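Unpack the bag before you chop

I cook at a desk more often than I'd like to admit. The kitchen in our flat in Jallham has one worktop, and the kettle and the toaster have it. A desk does the job well enough if you put a mat down first and keep the chopped things in a bowl.

My complaint is with the shopping bag. People bring it in, stand it on the end of the table and start on the chillies with the bag still there. An insulated bag is a big thing. It takes the space where the board should go, and the food inside stays out of sight and gets forgotten. 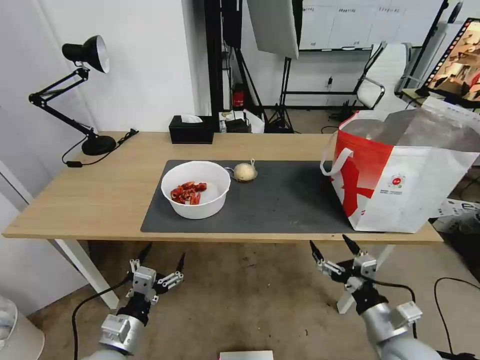
I once left a tub of yoghurt in mine until Monday. My neighbour Jericho Quiambao says the foil lining is there so you can leave things in it. That is fine for the bus from Hikham. It won't do for a whole evening.

The small stuff matters too. Chillies belong in a bowl with a proper rim, well away from the onion and garlic, and you should be able to reach all three without leaning over anything. 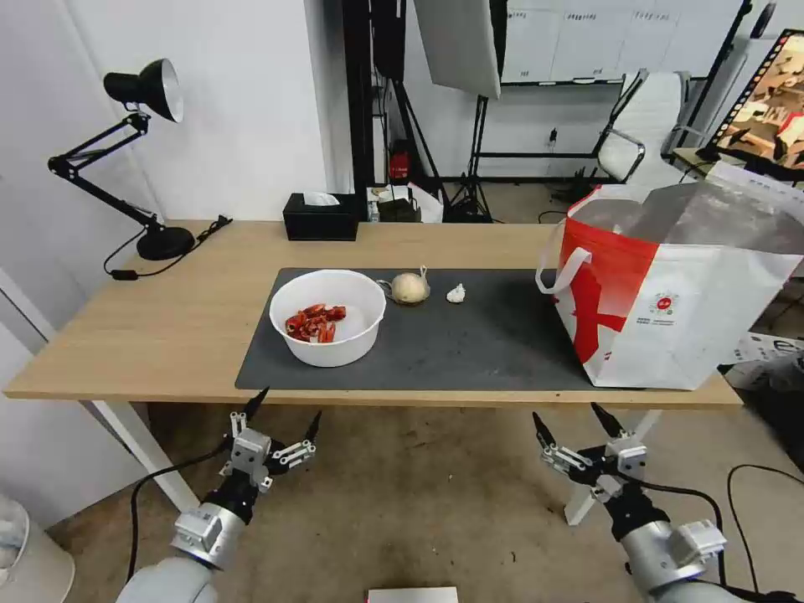

A lamp can stay, as long as the flex runs off the back. So can the tissues, which you will want once the onion is cut. The bag should be emptied, folded flat and hung on a door. It takes two minutes, and then you have a table to work on.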